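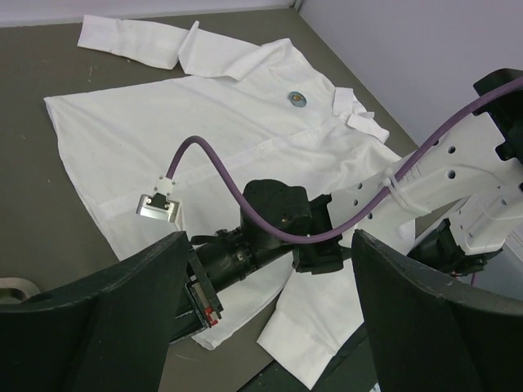 Sunday, late

So the tablet is alive again. I'm writing it all down tonight while I still remember what I did, because last time I fixed something like this I kept no notes at all and had to work it out from scratch eight months later.

The patient is my old Hallik, the ten-inch one I use for recipes and podcasts and for reading in bed. It's been asking me to update since February and I kept hitting "remind me later" like a sensible person. Friday night I finally hit yes, and it restarted, showed the logo, restarted, showed the logo, and kept doing that until the battery gave up. I let it charge overnight hoping it would sort itself out (it never sorts itself out, why do I always hope that) and in the morning it was still doing the logo thing.

First I tried the buttons. You hold power and volume up until you get the little menu, except on this one it's power and volume DOWN, and the help page has it wrong. That cost me most of a cup of coffee. Wiping the cache did nothing. I didn't want to do the full reset yet on account of the notes app, which I had not backed up. I know. I know!

Then the hunt for the firmware. Hallik's own page for this model just sends you to the page for the newer model, which sends you to a store. I ended up on the Skiltirow forum, reading a thread that goes on for 270 posts, and I swear I read all of them. Half of them are people saying "same problem here." A few are people answering a question from four years earlier. But in the middle of it somebody had posted a link to the stock file and, bless them, the checksum, and somebody else further down said it worked on the exact build number I have. There are two versions of this tablet with the same name on the box and different insides, and if you put the wrong file on, the touch screen stops working. I checked the sticker on the back twice with my phone flashlight.

The download was just under 4000 MB and my internet was in one of its moods. It died at 61 percent. Started over, went and made soup, came back, fine. Checksum matched. I felt very professional.

Next was the flashing tool, Zesura, which I'd used once before on a phone. It only runs on Windows, so out came the old laptop, which wanted updates of its own (of course it did) and sat there for an hour. Then the laptop couldn't see the tablet at all. I installed the driver, no. Uninstalled, reinstalled, restarted, no. Swapped the USB port, no. It was the cable!! The cable was a charging-only one. I have a whole drawer of cables and apparently only one of them carries data, and it was the one with the chewed end I nearly threw out last spring. I have now put a strip of green tape on it.

With the good cable it showed up right away. There's a choice between "download only" and "format all," and everybody in the thread says never, ever pick format all, it wipes the serial numbers and then the wifi goes strange. So download only it was. I pressed start around lunch and then stood over it for the whole thing, not touching the table. The bar goes red, then purple, then yellow, and then there's a tiny green check mark and that's it, after two days of my life.

First boot took forever. I'd convinced myself it was looping again and was already drafting my angry post when the language screen came up.

Now the sad part, the notes. Most were gone. I did find an old export in my Sopacua folder from when I was trying out their backup thing, and that got me back everything up to last fall, so I have the bread recipe and the list of paint colors. The rest I'll have to live without. I've turned on the automatic backup now, the free plan stops at 1000 files and I'm nowhere near that.

Things to remember for next time:
volume DOWN, not up
the taped cable
build number is on the sticker, small print under the barcode
3 copies of the firmware file now, laptop, thumb drive, and the Sopacua folder

It's already asking me to update again. Same update. I've turned the reminder off and I'm going to bed with my podcast.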